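Clelby (robot arm project)

Clelby is an amateur robotics project built in the shared workshop of Cisternas. It consists of a robot arm on a white table, a parallel-jaw gripper and a control program called Uklow. The purpose of the project is to pick up small objects and put them into a tub.

History

The work on Clelby began in a garage and moved to the workshop in December, when the garage became too cold for the electronics. The arm was bought second-hand. Its first controller was damaged during the transport, and the replacement cost more than the builders had paid for all the tools together. The control program was written again from the beginning and has 936 lines in its present version.

Construction

The arm has an aluminum body and a wrist joint with a green LED ring. The gripper is black and has two short finger jaws. A thin black cable runs in a loop under the wrist. The builders left this loop long on purpose, after an earlier and shorter cable was pulled out of its connector when the wrist turned.

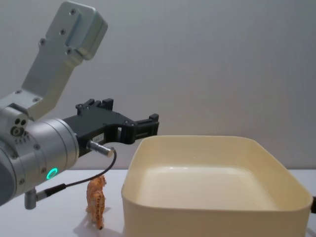
The power supply is from the company Alluten and is mounted under the table. It also feeds a small fan, which was added later and is considered noisy by other users of the workshop.

Operation

Uklow reads a list of positions from a text file and moves the arm from one to the next. The standard test uses toy animals, among them an orange tiger with stripes, and an open tub of a pale cream color. The jaws close on the toy, the arm lifts it over the rim, and the jaws open again. In the longest series the test was repeated 253 times, with a pause of 60 seconds after each group of ten.

Known problems

Toys with thin legs fall over easily when the jaws touch them from the side. The height of the rim must be entered by hand, so a change of tub requires a new position file. The arm also loses its zero position after a power failure.

See also

Cisternas workshop
Uklow (software)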